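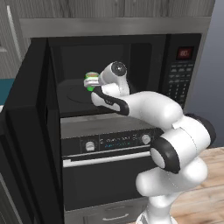
Küchenarm im Pausenbereich: was wird aus der Frühschicht?

bkiani
21.06.2024
Bei uns in der Betriebsgastronomie (Standort Poltomcombe) soll ab März ein Arm die Getränke und das Aufwärmen übernehmen. Anbieter ist Esura. Bisher gibt es nur die Simulation: Mikrowelle auf, Arm greift hinein, in den Fingern etwas Grün-Weißes. Die Frühschicht sind zwei Leute, morgens gehen 50 Kaffees raus. Laut Leitung fällt keine Stelle weg, die Aufgaben würden sich verschieben. Wohin, stand nicht in der Mail. Hat das jemand schon hinter sich?

kellerkind29
Wir, mit einem anderen Gerät von Kultudex. Die Stellen sind geblieben, die Stunden nicht. Aus 30 wurden 25. Lasst euch das schriftlich geben.

bkiani
Danke. Stunden waren bisher kein Thema, das frage ich nach. Der Kaffeeteil sieht in der Simulation so aus, grüner Becher vor der Maschine, fast bis zum Rand voll:

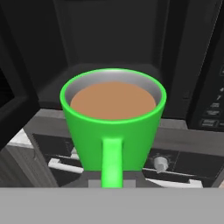
Re: Wer wischt, wenn es überläuft?

sandhu_kueche
So voll würde ich keinen Becher tragen, und ich mache das seit Jahren. Aufwischen und Tropfschale leeren bleibt an euch hängen. Das muss in den Dienstplan, sonst läuft es nebenher.

kellerkind29
Sehe ich anders. Die Füllmenge stellt man an der Maschine ein, das ist in fünf Minuten erledigt. Schlimmer ist das Warten neben dem Arm, wenn er steht und man nicht weiß, ob man eingreifen darf.

bkiani
Eingreifen dürfen bei uns nur Eingewiesene, und die Einweisung ist für eine Person pro Schicht geplant. Dazu kommt der Platz. An der Insel sitzen in der Pause Kollegen auf den Hockern, und der Arm reicht in der Simulation über die Platte:
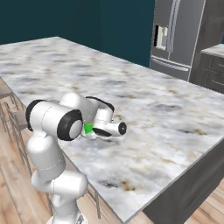
Evelien Hermans
Eine Person pro Schicht reicht nicht, bei Krankheit steht dann alles. Wir haben beim Betriebsrat durchgesetzt, dass alle eingewiesen werden, in der Arbeitszeit. Hat zwei Anläufe gebraucht.

sandhu_kueche
Und wer zahlt die Vertretung in der Zeit?

Evelien Hermans
Der Betrieb. Steht bei uns in der Vereinbarung, ich schicke bkiani den Absatz per PN.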